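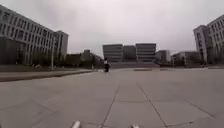 그림 4. Juller 광장의 포장면과 원경의 건물군. 흐린 날.

검색어를 입력하세요 검색 상세검색
자료실 > 도시공간 > 연구논문 > 4장
최종 수정: 2021년 5월 9일

4. 대형 포장 광장의 거리 지각과 체류 의사

4.1 조사의 배경

넓은 포장 광장은 행사 수용력과 비상시 접근성을 이유로 조성되는 경우가 많다. 평상시의 이용은 설계 단계에서 깊이 다루어지지 않으며, 준공 후 벤치와 화분을 추가로 배치하는 방식으로 보완된다. 이때 시설의 위치는 관리 동선에 맞추어 정해지고, 보행자가 그 공간을 얼마나 멀고 길게 느끼는지는 고려되지 않는 것이 보통이다. 본 장에서는 보행자가 광장을 건널 때 추정하는 거리와, 그곳에 머무르려는 의사 사이의 관계를 살펴본다.

거리 지각에 관한 기존 논의는 크게 두 갈래이다. 하나는 경로 중간에 기억할 만한 대상이 많을수록 거리를 길게 추정한다는 설명이고, 다른 하나는 목적지가 계속 보이는 경우 보행자가 남은 거리를 반복해서 가늠하면서 지루함을 느낀다는 설명이다. 두 설명은 가로 환경에서는 비교적 자주 검토되었으나 광장에 적용한 사례는 드물다. 광장에서는 경로가 하나로 정해지지 않고, 출발점에서 이미 도착점이 보이며, 걷는 동안 시야의 변화가 작다. 따라서 가로에서 얻은 결과를 그대로 옮겨 쓰기 어렵다.

4.2 조사 방법

설문은 2월에 온라인 응답 도구 Plustinance를 통해 실시하였다. 유효 응답은 635건이며, 응답자는 모두 Juller 광장을 한 번 이상 건너 본 적이 있다고 답한 성인이다. 문항은 15개로, 이용 빈도와 주된 통행 목적, 횡단 거리의 추정값, 앉거나 서서 머무른 경험, 머무르지 않은 이유를 물었다. 거리 추정은 미터로 적게 하되, 미터 단위가 익숙하지 않은 응답자에게는 걸음 수로 적는 것을 허용하고 이후 환산하였다. 환산에 사용한 보폭은 응답자가 적은 키를 기준으로 하였다.

설문과 별도로 면담을 진행하였다. 면담 참여자는 19명이고, 통근자와 인근 거주자를 모두 포함하였다. 면담은 정해진 질문지 없이 평소의 통행 경로를 종이에 그리게 한 뒤 그 그림을 보며 이야기하는 방식으로 이루어졌다. 경로 그림의 부호화에는 Ndung'u 분류를 따랐고, 경계가 모호한 사례는 연구진 2명이 각각 판정한 후 합의하였다.

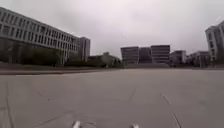 Silvia Vrabec은 면담에서 광장이 넓다는 사실보다 어디쯤 왔는지 알 수 없다는 점이 더 불편하다고 하였다. 출근길에는 늘 같은 방향으로 건너지만 중간 지점을 짚어 보라고 하면 답할 수 없으며, 앉을 자리가 있더라도 가장자리에 등을 기댈 곳이 없으면 쓰지 않을 것 같다는 의견도 덧붙였다. 중간 지점을 특정하기 어렵다는 진술은 다른 면담에서도 반복되었다.

4.3 결과: 거리의 추정

응답자는 횡단 거리를 실제보다 길게 적는 경향을 보였다. 과대 추정은 이용 빈도가 낮은 집단에서 두드러졌고, 매일 건너는 집단에서는 편차가 줄었다. 다만 매일 이용하는 집단에서도 비가 오거나 바람이 강한 날의 경험을 떠올려 답한 경우에는 추정값이 다시 커졌다. 기상 조건에 따라 같은 사람의 추정이 달라진다는 점은 거리 지각이 시각 정보만으로 결정되지 않음을 시사한다.

통행 목적에 따른 차이도 나타났다. 약속 시간에 맞추어 이동하는 응답자는 거리를 길게, 산책을 목적으로 하는 응답자는 짧게 추정하였다. 동행이 있는 경우의 추정은 혼자인 경우보다 짧았으나, 동행 여부와 통행 목적이 서로 얽혀 있어 독립된 효과로 해석하지 않는다.
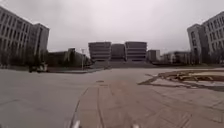
그림 5. 네모난 대형 판석으로 포장된 광장과 왼쪽의 다층 건물.

4.4 결과: 체류 의사

머무르지 않은 이유로는 앉을 곳이 없다는 응답이 가장 많았고, 바람을 피할 곳이 없다는 응답이 그다음이었다. 남의 시선이 신경 쓰인다는 응답은 예상보다 적었으나 면담에서는 여러 차례 언급되었다. 설문 보기에서 이 항목이 뒤쪽에 놓인 것이 영향을 주었을 수 있다.

머무른 경험이 있는 응답자는 대부분 건물 가까이나 수목 옆을 장소로 꼽았다. 광장 중앙을 꼽은 응답은 행사 참여 때로 한정되었다. 이러한 가장자리 선호는 앞서 Triso 지구의 소규모 광장에서 얻은 결과와 같은 방향이다. 그러나 Triso의 광장은 가장자리에 상점이 면해 있어, 선호가 공간의 형태에서 비롯한 것인지 상점에서 비롯한 것인지 구분하기 어려웠다. Juller 조사에서는 음식점이나 매점 이용을 이유로 든 응답을 따로 묶어 제외하고 다시 집계하였으며, 제외한 후에도 가장자리 선호는 유지되었다.

횡단 거리를 길게 추정한 응답자일수록 체류 의사가 낮았다. 이 관계는 이용 빈도를 통제하면 약해지지만 사라지지는 않는다. 인과의 방향은 확인할 수 없다. 광장을 멀게 느껴서 머무르지 않는 것일 수도 있고, 머문 적이 없어 공간을 구체적으로 기억하지 못하는 것일 수도 있다.

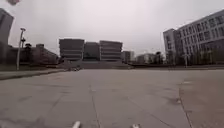 그림 6. 콘크리트 판석의 이음선과 바닥면의 얼룩.

4.5 바닥 분절에 관한 검토

면담에서는 바닥의 이음이나 색 차이를 이동의 기준으로 삼는다는 진술이 일부 있었다. 해당 참여자는 모두 광장을 오래 이용한 사람이었고, 처음 방문했을 때는 의식하지 못하였다고 답하였다. 바닥 분절은 설치물에 비해 비용이 낮고 행사 운영을 방해하지 않으므로 보완 수단으로 검토할 만하다. 다만 대비가 강한 띠는 저시력 보행자에게 단차로 오인될 우려가 있다. 재포장 시 적용할 폭과 명도 차는 별도의 현장 실험으로 정하여야 하며, 본 조사의 자료로는 적정값을 제시할 수 없다.

조사가 겨울에 한 차례만 이루어진 점도 한계이다. 그늘에 대한 요구는 이번 응답에서 거의 나타나지 않았으므로, 여름철 체류 의사는 다음 장의 열환경 측정과 함께 다룬다.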